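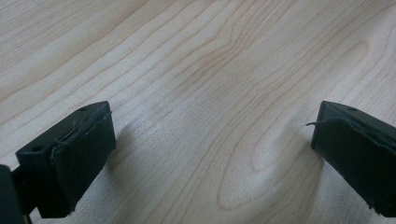 Slide 1. Title

Thanks for having me. I'm going to talk for 18 minutes about water meters, and then we can take questions. If you can't hear me at the back, wave.

I worked on the meter replacement in Sastville from the first planning meeting to the last install. Most of what I have to say is about appointments and letters. The plumbing was the easy part.

Slide 2. Where we started

Sastville had 3,433 metered accounts. Most of the meters were read by a person walking a route every other month. Many were in basements, so if no one was home we left a card and estimated the bill.

Estimated bills were our biggest source of complaints. A household would get three low estimates and then one real reading, and the real one looked like a mistake.

(Pause. Ask who here still estimates. Usually a few hands.)

Slide 3. The first letter

Read the first paragraph of the old letter out loud. It takes almost a minute. It mentions the ordinance twice and gives the phone number once, on the back.

Roughly 700 households booked after that letter. We had planned the whole crew schedule around a much better response.

Slide 4. The second letter

Half a page. Phone number at the top, in large type. Three things it told people:
How long the visit takes
That the water will be off for part of it
That an adult has to be home

We also opened evening slots until 8 p.m. Those filled first, every week. If you take one thing back to your office, take the evening slots.

Slide 5. Map

Point to the north side, then the older streets by the river. The river streets were slow. The shutoff valves there are old, and a lot of them would not close all the way. We had to send a second crew to close the line at the curb.

Lukolstead had the same problem and warned us about it. We budgeted for some bad valves and still ran short - skip the dollar amounts unless someone asks.

Slide 6. Where we are now

By the end of July we had 2,901 meters changed. The rest are mainly vacant houses, seasonal owners, and people who have not answered anything we sent.

Rititz shuts off service after a third notice. We decided not to do that. We charge a monthly manual reading fee instead, and it has brought in a steady trickle of calls.

Slide 7. Questions

Leave this one up. If someone asks about leak alerts, go to the backup slide after this one. Copies of both letters are on the table by the door.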